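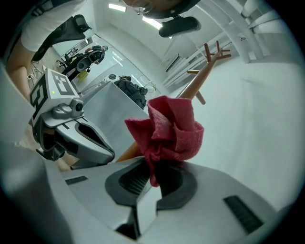

Do hand-held gripper demos of cloth really carry over to an arm?

Posted by wattlebird

Hi all. I've been reading up on the approach where people do the job themselves with a gripper in each hand, each gripper has a small camera on it, and the policy is trained from those recordings with no arm involved until the end. I love it! I run a little robotics club and we could build the grippers long before we could pay for two arms.

My question is about soft stuff. Most of the results I've found use cups and blocks. I'd like to try hanging a towel on a coat stand, two hands, start to finish. Does the method hold up when the thing you're holding changes shape every time you grab it? And how many demos are we talking about? I have a marker cube for each gripper and a decent desktop with one graphics card. Any numbers from people who've tried it would make my week.

Paavo Rissanen

Yes, it carries over, and cloth is one of the best things to try it on. We ran very nearly your task in our lab, under the project name Urden. A red cloth, a wooden coat stand, two hand-held grippers, then the trained policy moved across to a pair of arms with the same fingers fitted.

We recorded 294 demos with 12 people. The first policy got the cloth onto a peg in 2 of 19 trials, and I was still thrilled, as it had never seen an arm before. The second policy used the same number of demos and managed 12 of 19. What we changed between them was how the cloth was picked up. In the first set everybody grabbed it neatly near a corner, the way you would at home. In the second we asked people to start from a bad grab about half the time, with the cloth all bunched up in the fingers, and sort it out with the other hand before going to the stand. The policy learned the sorting out, and you could see it on the arms – it would pass the cloth across, pause, and have another go. Lovely to watch.

A few things I'd pass on:

The wrist camera loses sight of the stand when the cloth is held high. Ask people to look at the peg with the free gripper before they reach, so that at least one camera has it in view.

Move the stand between demos. Ours stayed put for the first few dozen and the policy pretty much memorised the spot.

Keep the marker cubes clear of sleeves and of the cloth itself. When tracking dropped out for more than a moment we threw the demo away, and we lost a fair few that way in the first afternoon.

Slow down at the peg. People flick a towel over a hook without thinking, and our arms couldn't keep up with the flick.

Nineteen trials is a small test, so please don't read too much into the exact score. We haven't tried a second colour of cloth yet either. That's planned for December and I can't wait.

Jiltent

Tried it with tea towels, worked ok. Get your gripper width calibrated first or nothing else matters. Ours was reading a couple of millimetres wide and the arm kept dropping the towel halfway over. Also check the timestamps on your two cameras line up!!

Odau

I'd be a bit more careful than Paavo, though I agree with most of it. The two sets of demos were recorded one after the other, and by the second set people have usually got better with the grippers. Some of the gain could be plain practice. If you have the patience, mix the neat grabs and the bad grabs in the same session and split them up afterwards for training. Then you're comparing like with like.

For a club I'd start with one gripper and a flannel, hanging it over a rail. It's a forgiving target and you'll find your tracking problems in an evening. Laitinen on the other board has a good write-up on lining up the two grippers in one set of coordinates – worth a read before you go to two hands, because that step ate most of our time.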